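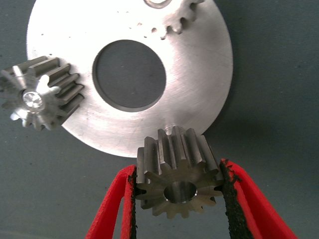 Aluminum plate with a round central hole, gear teeth at the top edge.

Public Works and Public Money, Handout 4: How a road contract gets awarded, and where it goes sideways

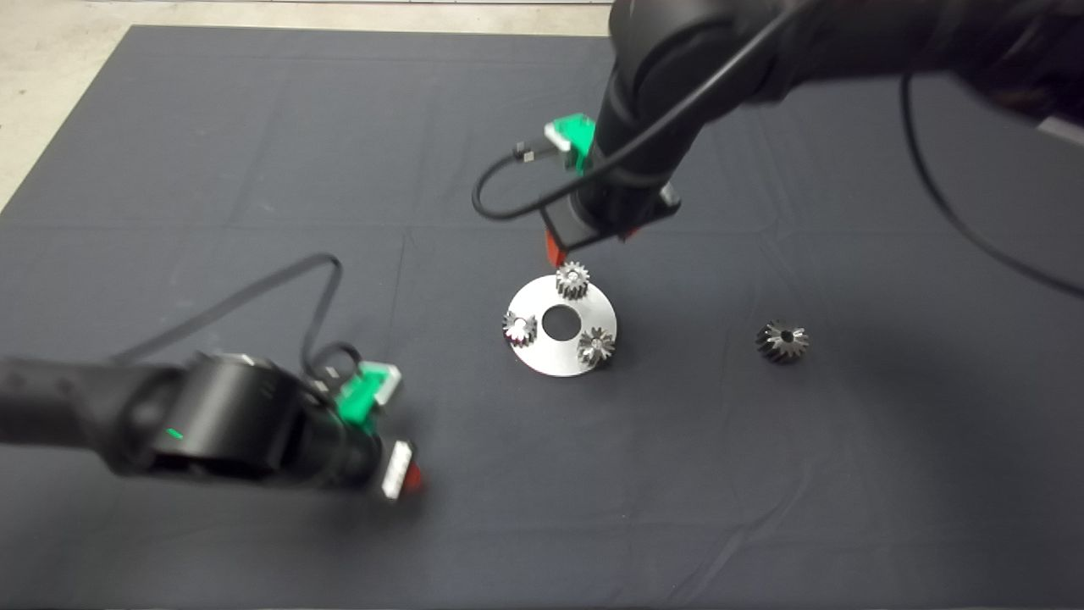
Manolis Zacharopoulos
Lecturer, Infrastructure Policy

Posted 2019-09-01

Okay, so last time we got as far as the budget line. The county of Selovberg had decided it wanted a new bypass, the council had voted the money, and I left you with the question of who gets to build it. A few of you emailed me to say "the cheapest one, obviously," and I'm going to spend most of this handout arguing with you (in a friendly way!).

Please read sections 1 through 3 before class. Section 4 we'll do together, and section 5 is there for the people writing their term paper on procurement.

1. What the public owner is buying

When you buy a sandwich you can see the sandwich. When a county buys a road it is buying a promise, and the promise is written down in a stack of paper that usually has these parts in it: the drawings, the specifications, the bill of quantities, and the general conditions. Students always skip the bill of quantities because it looks like a shopping list. Don't skip it! It's where most of the trouble I've ever seen got started.

The bill lists every item of work (clearing, digging, hauling, base course, asphalt, guardrail, drainage pipe, line paint) with an estimated quantity next to it. The bidder fills in a price per unit. Multiply, add it all up, and you have the bid total. On a unit price contract the contractor is later paid for the quantities that are really put in the ground, at the unit prices in the bid. Hold on to that, we need it in section 3.

There are other ways to do it. Lump sum means one price for the whole job, and the contractor carries the risk if the quantities were wrong. Cost-plus means the owner pays what the work costs plus a fee. I have a soft spot for cost-plus in emergencies, like a washed-out bridge, but I wouldn't want to defend it in front of a county council for an ordinary bypass.

2. The bid opening, step by step

The Selovberg bypass was advertised in June. I'm using it all semester because the file is complete and the people involved were generous about letting us see it.

First comes the advertisement. It has to say what the job is, where to get the documents, when bids close and what security is needed. Then there's a question period, and every answer goes to every bidder, in writing. If one bidder calls the engineer and gets a helpful hint over the phone, you've got a problem, even if the hint was harmless.

Next, the bids come in sealed. They're opened in public and the totals are read out loud. It's a boring meeting and I think everyone should go to one. You sit on a folding chair, somebody reads numbers, and you can feel the room change when a number is much lower than people expected.

After that the evaluation starts, and this is the part that happens behind a door. The staff check the arithmetic, check that the bid is responsive (all forms signed, bond attached, no sneaky conditions), and check that the bidder is responsible, meaning it has the people, the equipment and the money to do the work. Responsive is about the paper and responsible is about the company. I will ask you this on the first quiz, and every year half the room swaps them.

Two firms made it to the last round for the bypass: Clirmont and Fragkou. Clirmont had the lower total. Fragkou had done more road work in that part of the county. A council member wrote a letter to the engineer saying, more or less, that everybody knew Fragkou did good work and that it would be a shame to lose them. The letter is in the reading packet, and I'd like you to look at it closely. Is it a recommendation? Is it pressure? I go back and forth on it myself.

What I can tell you is what the engineer did, and I think it was right. Sixten Sundqvist, who was running the evaluation, put the letter in the public file the same day, sent a copy to both bidders, and went on scoring by the published criteria. He's coming to talk to us later in the term, so save your questions for him.

3. Why the lowest total can cost more

Now for the fun part. Remember that payment follows real quantities. Suppose a bidder walks the site and figures out that the estimate for rock excavation is far too low. What would you do, if you were that bidder and not too worried about your soul? You'd put a high unit price on rock and a low one on something you think has been overestimated. Your total still looks great on opening day. Then the digging starts, the rock shows up, and the owner pays your high price for all of it.

We call that an unbalanced bid. Here's the tiny version I do on the board. The bill says 50 cubic yards of rock. Your honest price would be 50 dollars a yard and instead you write in something several times higher, while shaving the topsoil item so the total doesn't move. If the real quantity is 50, the owner loses nothing. If it comes out at 2125 cubic yards, well, get a calculator and try it with a few different prices. I promise it will bother you.

What can the owner do about it?

Do a better site investigation. More test borings before the job goes out, so there's less to guess about. It costs money early and it's always the first thing cut, which drives me up the wall.

Compare each unit price against the engineer's own estimate, not only the total. If one item is wildly off, ask the bidder to explain it in writing.

Put a clause in the contract that lets either side reopen a unit price when the quantity moves past a set limit. Contractors often like this clause too, because it protects them when things go the other way.

Reject the bid. You can, if the rules you published say you can. If they don't, expect a protest.

A quick word on bids that are simply too high across the board. People jump straight to "inflated" and sometimes that's fair. But a high bid can also mean that the company is busy, that the owner pays late (bidders know who pays late, believe me), that the schedule is silly, or that only one plant in driving distance makes the asphalt. Before you accuse anybody, look at how many firms picked up the documents and then didn't bid. Call them up and ask why. It's the cheapest research you'll ever do!

4. In-class exercise: the Edgate interchange

We'll work in pairs. Each pair gets the bid summary for the Edgate interchange with the company names removed, plus the engineer's estimate. You have the first half of class to do the following.

Check the arithmetic on both bids. One of them has an error in it, and the instructions to bidders say what happens when a unit price and an item total disagree. Find that sentence before you fix anything.

Mark any unit price that looks strange to you and write one line saying why.

Draft the award memo, one page at most, addressed to a council that doesn't know what a base course is. Plain words, please. If you recommend the higher bid, you need to point to the exact criterion that allows it.

In the second half we'll swap memos and you'll play the losing bidder. Be as difficult as you like. Last year's protest letters were so good that I stole two of them for the reading packet.

5. For the paper writers

Pick one contract and follow it all the way from the advertisement to the final payment. Most people choose something too big. A culvert replacement is great, so is a resurfacing job, and you'll be able to get the whole file in one request. Ask for the change orders specifically, and ask for the bid tabulation with the unit prices, otherwise you'll get a single sheet with totals and you'll be stuck.

If an office tells you the file is unavailable, ask which part and under which rule. Be nice about it. The clerks are usually on your side and they're the only ones who know which cabinet it's in.

Topic choices are due to me by email before our next meeting, two or three sentences is plenty. Bring the reading packet and something to do sums with.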